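Search this site
Enter your keywords

Pruden Oval Off-Season Training Program: October progress report to the Kosis Community Sport Fund

Thank you once again for your patience with us over the winter, and for the kind note that came with the second instalment. The club has been in good spirits lately, and it's a pleasure to write with mostly happy news (the drainage excepted, which I'll get to).

Both of the 2 extra pre-season squads are now up and running. The juniors train straight after school and the seniors follow at half past six, and we've had a lovely mix of returning players and new faces from the Erico side of town.

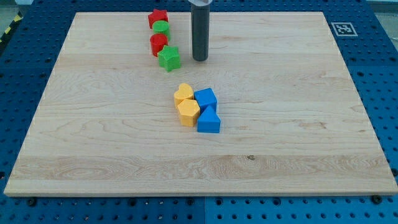 Page last changed: Friday, 4.15 pm

We've spent $280 on replacement bibs and balls, and the $500 set aside for physio visits has been committed in full. Böttcher Sports Physiotherapy has been very generous with its time, and the sore hamstrings that plagued us last season are getting proper attention at last.

Now, the drainage. The far wing is still boggy after rain, so we've moved the running drills up to the clubhouse end until the council can take a look. We'd like to carry the ground hire money over to next term, if you're comfortable with that, and would be grateful for a reply before the practice matches begin.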